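## Part 3: Setting Up the Guest Toiletry Station

Welcome to the fun part! By now the counter panels are up and you have a snug corner to work in. This section of the Clullwood host guide covers the divided bin, the clear tray and the small supplies that go in them. It takes very little time, and guests really do notice it (a fresh toothbrush waiting for somebody who left theirs at home is a wonderful thing).

### What you need

- One Nisico divided bin
- One clear tray
- Cups for the tray
- Individually wrapped toothbrushes
- Any other small wrapped supplies you like to offer: combs, floss, cotton swabs
- A soft cloth and mild dish soap

If you bought the refill carton, it holds 100 wrapped toothbrushes. Keep the carton in a closet and bring out a few at a time.

### Get the counter ready

1. Clear everything off the corner and wipe it down with a damp cloth. Get right up to the base of the panels, where crumbs and specks love to hide.
2. Dry the surface completely.

**Note:** Stone-patterned tops hide spills very well. Run your hand over the surface before you set anything down, and look at it from a low angle with the light on.

**Caution:** Don't use scouring powder on the bin or the tray. Both scratch, and on the clear tray you'll see every mark.

### Place the bin and tray

3. Wash the bin in lukewarm soapy water, rinse, and let it air-dry upside down.
4. Set the bin on the right side of the counter. Ours sits at an angle with one corner near the panel, and we love it that way! Your hand goes straight in from the front.
5. Set the tray on the left, with its rounded end pointing toward the middle of the counter.
6. Stand a cup on the rounded end. Leave a good gap between the cup and the bin so nobody knocks one while reaching for the other.

### Fill the compartments

7. Start with the toothbrushes. They go in the end compartment nearest the corner, still in their wrappers. Lay the first one in diagonally and check that it fits under the rim without bending.

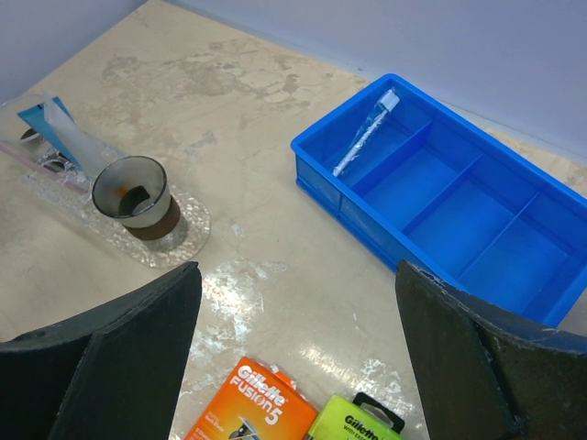
8. Add the rest of your toothbrushes on top, all facing the same way. Three is plenty for a weekend.
9. Fill the next compartment with combs, the one after that with floss, and the last with cotton swabs. Swap these around however you please! The only rule we'd stick to is one kind of item per compartment.
10. Stop filling a little below the rim.

**Caution:** Never put an opened toothbrush back in the bin. If a wrapper is torn, throw the brush out or save it for scrubbing grout.

### Between guests

11. Take everything out and check each wrapper.
12. Wipe the compartment floors, working the cloth into the corners beside the dividers.
13. Wash the cup and lift the tray to dry underneath it. The bumps in the base are pretty, but they hold on to soap, so rinse it twice.
14. Refill and put it all back.

**Note:** Replacement bins are listed under part number 1224. The Lund and Funis bins have different dividers, so check the size of the compartments before you order one of those.

Next, go to Part 4 for towels and hooks.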